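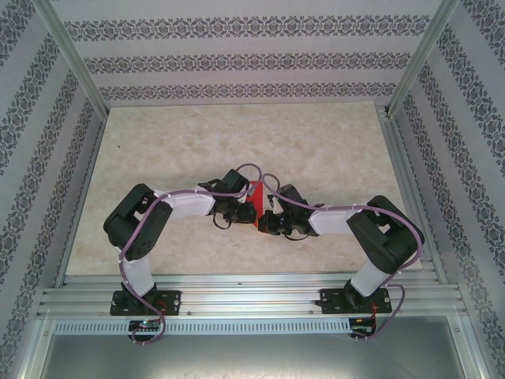
Skarkton, 30/07/2024

Stirnusex Share Rewards - Product Information

Stirnusex is a rewards service for online communities in which members recommend new products to one another. It records the posts that a member publishes on outside social networks, checks them against the rules set by the community, and credits the member's account with points. The service is offered by Ikitz and is supplied to community operators under a yearly license.

How points are credited

A member connects one or more social accounts and submits the web address of each post. The post must be public, must name the product being recommended, and must remain online for 21 days. Posts that are deleted or made private within this period lose their points. Each member may submit up to five posts per day. Repeated text, including text translated from another member's post, is declined.

Review

Submissions are first checked by the system and then passed to the operator's own moderators. A post requires the approval of two moderators before points are released. Members may appeal a declined post once, in writing, from the account page.

Included in the license

Moderator accounts: 20
Supported languages: English, German and Slovak
Monthly report of submitted, approved and declined posts
Export of point balances as a spreadsheet
Email support on working days

Optional items

Additional moderator accounts are sold in sets of five. Operators that already run their own token or voucher system may order the balance connector, which transfers approved points once a day. Setup of the connector is carried out by the Štefanec office and is invoiced separately.

Restrictions

Points have no cash value within Stirnusex. Any exchange for tokens, vouchers or goods is the responsibility of the operator. Accounts may not be sold or transferred - balances on such accounts are cancelled without notice.

Ordering

License requests are handled by Waltraud Kuhlmann. Questions on the connector should be addressed to Fuseini Fiadzo at the Štefanec office. Prices are provided on written request and remain fixed until the end of January.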